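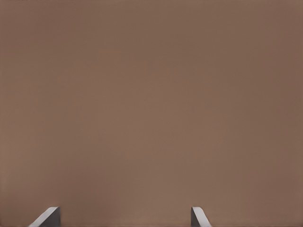 Tips from the arm bench: small things that save an evening

I keep a little notebook on the shelf over the bench, and every time I lose an evening to something silly I write it down so I won't lose another one the same way. The notebook has gotten fat. A few people at the shared shop asked for a copy, so I've typed up the parts that might help anyone building a small arm at home, whether on a kitchen table or in a corner of the garage next to the paint cans. My own arm is called Jorno (long story, mostly about a misprinted label) and it has taught me nearly everything on this page the hard way.

I last tidied these up on 25 Apr 2018.

Clear the table before you clear your head

Wipe down the bench first. Every single time! A stray washer under the base plate will tilt the whole arm by a hair, and a hair at the shoulder is a good deal more than a hair by the time you get out to the fingers. I use an old dish towel, slightly damp, and then a dry one. Paper towels leave lint in the grease.

If the base is clamped, clamp it on two sides. One clamp lets it pivot, and you'll spend a happy hour retuning the software for a wobble that lives in the wood.

Mark where the feet go with masking tape and write the date on the tape. When somebody borrows the table for a potluck, you can put everything back where it was without starting the measurements over.

Fingers

Start with plain ones. I know it's tempting to put rubber and felt and little hooks on the first pair, and I did all of that, and then had no idea which of my improvements was causing the trouble. Plain wedge-shaped tips with a flat inside face will pick up a surprising number of things around a house. Add the pads later, one kind at a time.

Make the pair from the same stock on the same day. Mine came out of a bin of offcuts from Forsyth, the plastics place out past the car wash, and the second time I went back the sheet was just a touch thicker. You wouldn't think it would matter, but the fingers closed crooked and pinched everything at the top.

Soften the edges with a fingernail file. A proper file takes off too much, and sandpaper rounds the flat face if you aren't careful about it (I'm not careful about it).

Check how the fingers meet by closing them on a strip of thin paper and tugging. Try it at the tip, then in the middle, then down near the root. If the paper slides out at the tip but holds at the root, shim the root end of one finger. Strips cut from a soda can make lovely shims, but mind your thumbs, and tape over the cut edge.

Grease on the slides, never on the fingers. You'd be amazed how far it travels, so I keep one rag for greasy jobs and hang it on its own nail.

Practice on the screen first

This is the tip I resisted longest, being a person who likes to hold things. Set up a simple computer model of your arm and your bench and run every new move there before you let the motors have a try. It doesn't need to be handsome. Plain gray for the gripper and plain brown for everything else has done me very well, and the less decoration you put in, the easier it is to tell what's what.

Put a pretend camera in the model where your real one will go. Mine looks out past the fingertips, and I spend a lot of time fussing over how much of them it catches. With only the very tops showing along the bottom of the view, and the jaws open, you can still check that the two sides come up to about the same height. If you want to watch the fingers close on something, though, you'll need more of them in view, so tip the camera down a little or slide it back. Do this on the screen, where it costs nothing, before you drill the bracket. I have a bracket with so many holes in it that it could strain spaghetti.

When the whole view fills up with one flat color, stop and back off before you try anything else. You may be right up close to a board or the side of a box, and a flat surface with no pattern on it gives you very little to judge distance by. In my model I now put a checked patch on any big surface I plan to work near. On the real bench a scrap of gingham shelf paper does the same job, and it wipes clean.

Keep the shading soft while you're setting things up, then try it again with a strong lamp from one side. A move that relies on spotting an edge will often do beautifully in gentle, even light and then go completely to pieces when the sun comes in at four in the afternoon.

Save the model under a new name every time you change a length. I use the date and one word, like "elbow" or "wrist." I used to use "final," and I had a great many finals.

Wires

Leave more slack than looks nice. Bend every joint as far as it'll go in each direction, by hand with the power off, and watch the wires the whole way. The spot where they pull tight is never the one you expected.

Bread-bag clips make very good wire labels. Write on them with a laundry marker, and write on both sides, for when you're lying on your back under the bench with a flashlight in your teeth.

Route the camera cable apart from the motor cables if you possibly can. I had a flicker in my picture for most of a winter, bought a second camera to cure it, and the cure was moving the cord over by the width of my hand.

Old shoelaces are better than zip ties while you're still changing your mind. You can untie a bow.

Screws and such

Sort them into a muffin tin as you take things apart, going clockwise from the top left cup, and put them back in the opposite order. Set the tin inside a baking tray, so that when you knock it with your elbow the screws stay in the same room.

I buy my small screws from Trusley, by the box, and keep to two lengths. Designing the whole arm around two lengths was a nuisance for a weekend and has been a blessing ever since.

A dab of thread-locker on anything that turns, and none at all on anything you're still adjusting. Write down which is which. The blue kind comes loose with a normal screwdriver; the red kind wants heat and strong language.

Snug is enough in plastic. When you feel it stop, stop.

The first powered run

Unplug it, look it over, plug it in. Then unplug it again and move your coffee.

Have the switch where your left hand rests if you type with your right, or the other way around. I wired mine at the back of the bench at first, which meant reaching past the very thing I wanted to get away from. It's now on a power strip screwed to the front edge, and I've hit it in a hurry more than once.

Run the first moves slowly, much more slowly than you think you need to. Dinner can wait. I run at the lowest speed for 14 passes before turning anything up, and there's no science in that number, it just happens to be how long my patience lasts.

For something to grab, use a rolled-up sock. It's light, it forgives a bad squeeze, and it won't roll off and break on the floor. After the sock I go to an empty yogurt cup, then a sponge, and only after that to anything I'd mind losing. No eggs until you're good and ready!

Keep hair and sleeves tied back, wear your glasses, and keep the cat in the other room with the door shut properly. Mine can work a latch.

Keeping a log

A plain spiral notebook beats anything on the computer for this, because it's already open. One line per run: the date, what changed, what went wrong. I'm up to run 308 now, and I can still look up why I moved the elbow stop last spring, which I'd otherwise have undone by now and regretted.

If you change two things at once, write down that you did. You'll be cross with yourself later, but at least you'll know.

Cleaning up

Park the arm low before switching it off, with a folded towel under the wrist, in case it sags when the power goes. Close the jaws most of the way so nothing catches on them in the dark.

Cover the whole business with a pillowcase. Sawdust from the next bench over gets into every slide there is, and the Wesar dust cover I sent away for was too short for anything with a shoulder. A king-size pillowcase fits Jorno with room to spare, and it goes in the wash with the sheets.

Check the belts once a month or so, and put a spare in the drawer before you need it. Same for fuses. Same for the little hex key, which you should buy three of and tie one to the bench with string.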